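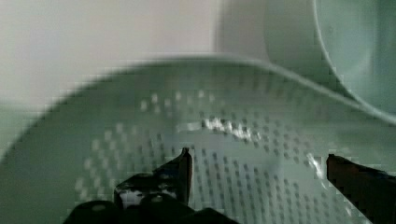
집에서 리코타 치즈 만들기 - 산의 종류에 따라 결과가 얼마나 달라질까?

생활과학 탐구 과제 보고서

처음엔 요구르트를 하려고 했는데 같은 반에 요구르트 조가 벌써 세 조나 있어서 치즈로 바꿨어요. 결과적으로는 더 재밌었던 것 같아요! 같은 조인 Jaanus Kütt가 자기 할머니는 식초로만 만드신다고 우기고, 저는 레몬즙이 당연하다고 우겨서 (둘 다 근거는 없었음) 그럼 그걸 주제로 하자고 정했습니다.

우유는 학교 앞 가게 Lusholm에서 일반 우유로 샀어요. 한 번에 2000 mL씩 썼고 소금은 똑같이 한 작은술 넣었습니다. 저지방 우유도 해 보고 싶었는데 용돈이 모자라서 포기... 지도해 주신 Indrek Butkienė 선생님이 변수는 하나만 바꾸라고 하셨으니까 어차피 안 하는 게 맞았을지도 모르겠네요.

방법은 간단해요. 우유를 약한 불에 올려서 바닥이 눌어붙지 않게 계속 저어 주다가, 가장자리에 작은 거품이 올라오고 김이 나면 불을 끄고 산을 넣습니다. 그 다음엔 절대 막 젓지 말고 두세 번만 살살 섞은 뒤 뚜껑을 덮고 십 분 기다려요. 면포를 깐 체에 붓고 한 시간 동안 물을 빼면 끝입니다. 첫 번째 연습 때는 제가 신나서 마구 저어 버렸더니 덩어리가 모래알처럼 부서졌어요. 이건 기록에서 뺐습니다.

왜 굳느냐 하면, 우유 속 카세인 단백질은 원래 서로 밀어내면서 떠 있는데 산이 들어가면 그 힘이 약해져서 뭉치기 시작한대요. 여기에 열을 가하면 유청 단백질까지 모양이 풀려서 같이 엉겨 붙고요. 교과서에서 읽을 땐 하나도 안 와닿았는데 냄비 안에서 우유가 몽글몽글 갈라지는 걸 보니까 바로 이해가 됐어요.

결과를 말하자면 식초로 만든 쪽이 덩어리가 크고 단단했고, 물 빠지는 것도 빨랐어요. 레몬즙 쪽은 더 부드럽고 촉촉했는데 유청이 좀 뿌옇게 남았습니다. 완성된 무게는 식초 쪽이 74 g 정도 적게 나왔어요. 물이 더 많이 빠져서 그런 것 같은데, 단백질 양을 따로 잰 게 아니라서 확실하게는 못 쓰겠어요. 맛은 반 친구들한테 눈 가리고 먹여 봤는데 레몬 쪽 인기가 훨씬 좋았습니다. Jaanus는 아직도 인정 안 해요 ㅋㅋ

아쉬운 점도 있어요. 온도계를 늦게 구해서 처음 불 끄는 시점을 눈대중으로 맞췄고, 레몬마다 신맛이 다른데 pH를 안 쟀어요. 각각 2번씩밖에 못 만든 것도 좀 부족하고요. 7월에 장마가 길어서 부엌이 엄청 습했는데 그게 영향을 줬는지도 모르겠습니다.

다음에 또 한다면 구연산도 넣어서 비교하고 싶어요. 남은 유청은 버리기 아까워서 빵 반죽에 물 대신 넣었더니 꽤 괜찮았어요. 빵 얘기는 부록에 따로 적었습니다.

제출일: 2016년 8월 16일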